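Work and Automation, evening course
Handout for session 9: who does the work when the work is automated?
Thursday, July 26, 2018

Please read this before the session. It is longer than usual, and the second half matters more than the first. The reading from last time (the chapter on parcel sorting) is assumed.

1. Where we left off

We ended the last session on the word "replace". Most of you were using it loosely, and so do most newspapers. A machine is bought, a job goes, and the two are put in one sentence as if the first had walked up and pushed the second off a ledge. When you look at a particular workplace it is usually slower and muddier than that. Jobs are split. The dull part goes to the machine, or is meant to, and the rest is shared out among whoever is left. Then a new dull part appears that was not on anybody's plan.

I want to spend this session on the new dull part.

2. The Erketar case

Erketar is a mail-order returns firm. Clothes come back in bags, somebody opens the bag, looks at the item, decides whether it can be sold again, folds it and puts it in a bin. In March the firm announced that the picking up and putting down would be done by arms supplied by Drusten, and that no one would lose their post. The staff newsletter called it "freeing our people for higher-value tasks". I have asked several times what these tasks are. The replies mention "quality" and "exceptions".

An exception is a bag the arm cannot pick up. Before the change there were no exceptions, because a person who could not pick up a bag with one hand used two. Now there is a lane for them, with a screen over it, and the screen shows how long the oldest one has been waiting.

Points to note:

The number of posts has held so far. The number of hours has not. Evening shifts were cut from the rota and the people on them were offered mornings, which some could take and some could not. None of this shows up in a headcount.

Pay grades did not move. If the remaining tasks are of higher value, the value is going somewhere else.

Talk has dropped. Two people on a bench talk to each other. One person at an exceptions lane talks to the screen, if at all.

The firm says that throughput is up. It has given no figure for the hours spent clearing jams, and when asked, said these were "not tracked separately". Treat any productivity claim with a hole like that in it as unproven. I don't say false.

3. What the sales material says

Compare the Asex brochure in your pack. On page 2 it promises that the system "learns by itself on your site". Underline "by itself". Then look at the price list, where there is a line for "demonstration hours", sold in blocks of 50. Somebody is working those hours. The brochure has no picture of them and doesn't say what they are paid.

A machine that learns to handle bags has to be given examples of bags being handled, a great many of them, and one common way of getting them is to have people do the task by hand while it is recorded. The Ezeani contract, which is also in your pack, asks for 2,079 usable recordings of a single task. Note the word usable. A recording where the bag slips, or where the worker scratches an ear halfway through, may be thrown out, and the contract is silent on whether the worker is paid for it. Clause by clause it reads like piecework, and those of you who did the session on the garment trade will recognise it at once.

4. The work itself

We tend to imagine this kind of labour as desk work, someone clicking on pictures. Some of it is. The part that concerns us here is done standing up, with a gripper in each hand, on things as ordinary as a bag or folded package on the floor.

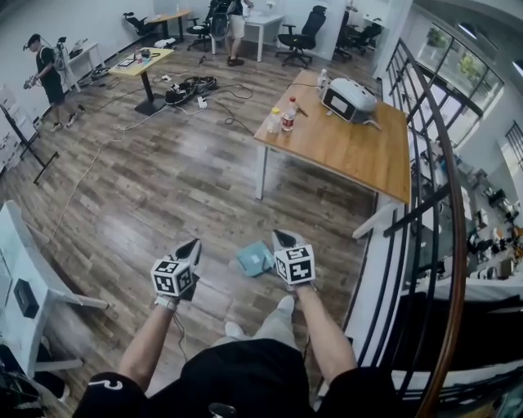 Does recording people at work mean that their jobs will be gone soon?
Nothing we have read supports a date, and you should distrust anyone who offers one. What the recordings do change straight away is who holds the knowledge of the job: a copy of it now sits with the firm, and the worker's bargaining position is weaker even if the arm never works well.

Consider what sort of skill is being asked for. The person has to do the task in a way that suits the tool, with two fingers where they would naturally use five and a palm. It is real skill and it takes practice. I know of no pay scale that recognises it. It is generally advertised as "no experience needed", and that phrase does a lot of work in keeping the rate down.

There are also the plain questions that any safety rep would ask about any job. How long can you hold a tool out in front of you before your shoulders complain? Who decides when you stop? What else does the recording pick up, and who keeps it? The Ezeani contract answers the last of these in one line: the client keeps everything.

5. The case for the other side

Some of you will say that I have picked sour examples. Fair enough. Lifting and bending wreck people's backs, and if a machine takes the worst of it I have no wish to keep it for sentimental reasons. There are also people who like recording work better than the packing line, for the good reason that it is quieter and nobody shouts. Bring that to the discussion. What I will ask you for is the evidence: which lifts, taken over by which machine, and whether the person who used to do them is still employed there and on what hours.

6. To prepare

Read the Erketar newsletter and mark every sentence in which nobody is doing anything ("tasks will be redistributed").

From the Ezeani contract, work out what a worker earns in a day where half the recordings are rejected. You will find you can't. Write down which piece of information is missing.

If you have seen a machine brought in at your own workplace, write half a page on what your day was like before and after. Leave out the firm's name if you prefer. Handwritten is fine, and so is late, but get it to me before the session on contracts.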